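Gripper fault after firmware update, anyone else?
Forum: Small Automation > Faults and Safety

bpolat
Posted Sunday, June 11, 2023
We run a Skorkine arm on a folding and packing bench. Since the last Stunitow firmware it ignores the force limit on the final press. It puts the towel in the basket, should stop at 25 newtons, and keeps going. Friday it cracked a basket rim and bent a finger pad. E-stop worked. Log shows 190 at the peak and then error 4, "soft contact lost". Vendor says our towels are too thick. Has anyone seen this?

gezer_m
Too thick, sure. It was the humidity when ours did it. Did they ask you for the force log or just guess?

bpolat
Just guessed. I sent the log anyway and got a ticket number back. 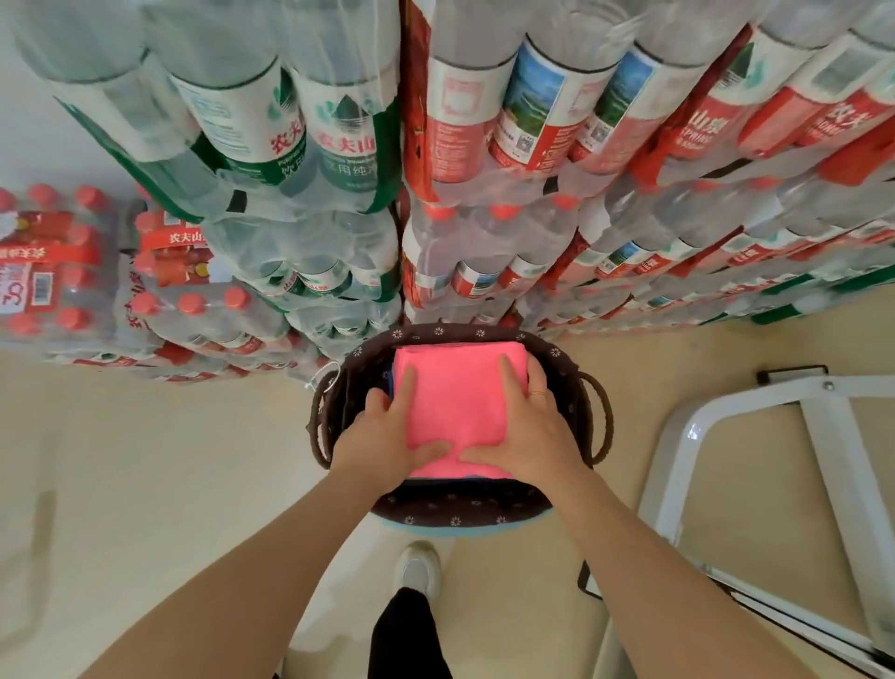

saracilgin
Vendors love blaming the cloth, and I don't buy it. A folded towel gives a lot and then very suddenly doesn't, and if the filter on the wrist sensor is slow you're past the limit before the controller hears about it. Look at the hands on that pink towel: palm flat, fingers spread, pressure on both halves, with another folded cloth under it by the look of that blue edge. Your arm has one pad the size of a cookie. Roll back the firmware and run the same towel before you let anyone tell you it's the load.

avci_b
Disagree. Rolling back proves very little if the pad is already bent. Fix the pad, re-zero the sensor, then test. We did 1,674 cycles on the new version at Clumisov with no overshoot.

saracilgin
With towels?

avci_b
Cardboard sleeves, mostly.

saracilgin
So, no.

gezer_m
What bothers me more is that a force limit living in software got treated as a safety limit. Where was everybody's hand on Friday?

bpolat
Kevser was reaching for the next basket, nearly an arm's length away. We have a fence on it now. Should have had one in October when we moved the bench.

avci_b
OK, that changes my answer. Leave it off until the sensor is checked by someone who doesn't sell it.

bpolat
It's off. Folding by hand this week. Pad is on order – will roll back after that and post both logs.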